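Filed under: Food & Drink / Small Business

Cempaka Lubis picks up on the fourth ring. Kitchen noise. A fan, something metal hitting the floor. "Sorry, sorry. Go ahead, I can talk and peel."

She runs Plovora, a snack business out of Skirndale, and she has sixteen minutes before a batch of cassava needs to come out of the oil. So we go fast.

How it started: a church sale, a tray of spicy chips, her aunt's recipe. She sold out before lunch and figured that was that. Then people started calling the house. "My mother was taking orders on the back of the phone bill. She charged everybody a different price. Whoever she liked paid less."

That was in July, two years back. Now she sells through corner stores and one grocery, Tiltia, which took her on after turning her down once already. The first time the problem was the bags. "I had these clear ones with a twist tie. The buyer picked one up and the chips were soft. I wanted to crawl under the desk."

So she learned about packaging. Oxygen, light, oil going off. She'd never thought about any of it. Her cousin Hakim Latuheru had worked a sealing line for years and he came over on a Saturday with a used heat sealer in the trunk.

"He told me a chip is a sponge with salt on it," she says. "Leave it out and it drinks the room."

Latuheru gets put on speaker for a minute. He's blunter. "She was sealing them way too hot. You get a seal that looks great and then it cracks on the fold. I made her do 500 bags before I let her sell one. She didn't talk to me for a week."

Five days, Lubis says from across the room.

The size question took longer. Big bags cost less per ounce to fill, and thats what everybody told her to make. But the stores wanted small. Kids after school, people on break, somebody who wants a bite and not a commitment.

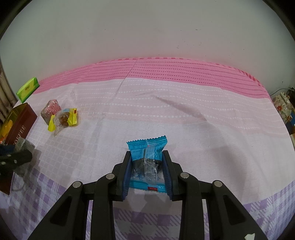
WHAT SELLS AND WHAT DOESN'T

Salted is the one that pays the rent. She's a little annoyed about it. "I put so much work into the lime leaf one. So much. And people go, oh nice, and buy the salted."

Sweet potato comes and goes with the price at the market. Banana did fine until the supplier changed and the fruit came in too ripe — too much sugar, so it burned before it crisped. She dropped it. Customers still ask.

There's one flavor, a hot shrimp paste, that she makes only for Tuhumury, a lunch counter across town. They order four boxes at a time and never complain about the smell in the van. Nobody else will stock it.

Does she want to get bigger? Long pause. Something hissing in the background.

"People ask me that like there's one answer. I'd like a second fryer. I'd like to sit down for lunch. If I get those two I'll think about the rest of it."

Latuheru wants her to get a proper filling machine. Right now it's scoops and a scale, and a helper on the busy days. She's looked at a couple of used ones but the good ones go quick and the cheap ones are cheap for a reason. One seller drove it all the way out to her and it wouldnt turn on.

Advice for anyone starting? She laughs. "Write down your oil temperature. Every batch. I have a whole notebook from the first year that just says 'hot.'"

Then the timer goes — I can hear it through the phone — and she's saying she has to run, she'll send me some of the lime leaf, I should tell people about the lime leaf.

Plovora chips are at Tiltia, in the aisle by the registers. The lime leaf is on the bottom shelf.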